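Gripper pads fraying on shared workshop build
Posted 2nd July in Build Help

Kilian Imhof
Our group maintains a pair of hand-held grippers in a shared workshop. The pads were replaced in May and have already begun to fray along the inner edges.

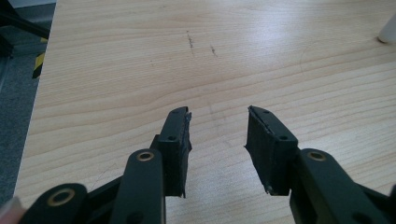 We would appreciate advice on whether the pads should be trimmed or replaced, and on which adhesive is suitable.

Nele Jacobs
Replacement is recommended. Trimming leaves an edge that will lift again. Remove the fingers, clean off all residue with 300 grit paper, and bond the new pads under a clamp for 20 minutes - longer in a cold room.

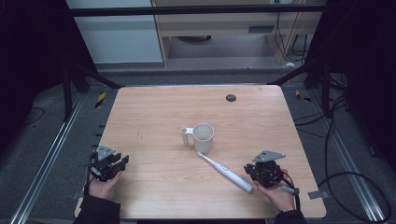

Trial objects should be selected with equal care. A hard, narrow item places the load on a small part of the pad. The electric toothbrush lying beside the white cup is such an item, and should be gripped at the middle of the pad, away from the edges. Please also confirm that the fingers close parallel.

Hefin Eynon
We used Preklow tape at Dosley. It was adequate. Check the screws.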